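Wikelgate Airfield

Wikelgate was a military airfield used during the Second World War, mainly for coastal patrol and for the protection of convoys. It was built on flat farm land close to the village of the same name, and it had two runways, of which the shorter one could not be used by heavy aircraft.

Construction

The work began in January, when the ground was frozen hard, and it went slowly until the spring. Stone for the runways came from the quarry at Strebel by a narrow railway. The hangars were of a simple type with a curved roof. The crews lived in huts on the north side, near the road to Kollar, and had a long walk to their aircraft.

Operations

The station kept 16 patrol aircraft at its busiest time. A usual patrol lasted about eight hours and was flown at low height, so that the crew could look for the track of a periscope on the water. Most patrols saw nothing. Fog was a bigger danger than the enemy, and aircraft were often sent to land at Trodara, where the weather was more open.

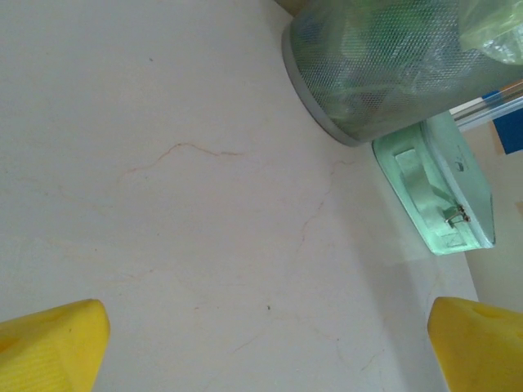

Andri Frei

One aircraft was lost on the approach in thick cloud. It came down on the hill east of the field, and the search party reached it only on the next morning. The station diary gives the time of the last radio message but not the height, and for this reason the cause was never decided. Wondimu Tesfamariam, in his study of the coastal stations, thinks that the altimeter was set wrongly. Amber Wragg prefers the explanation of ice on the wings.

Later use

After the war the airfield was used for storage of vehicles, and then the land went back to the farmers. The control tower was taken down. Parts of the longer runway remain as a farm road, and the bases of several huts can be found among the trees.

Page last changed 3/23/22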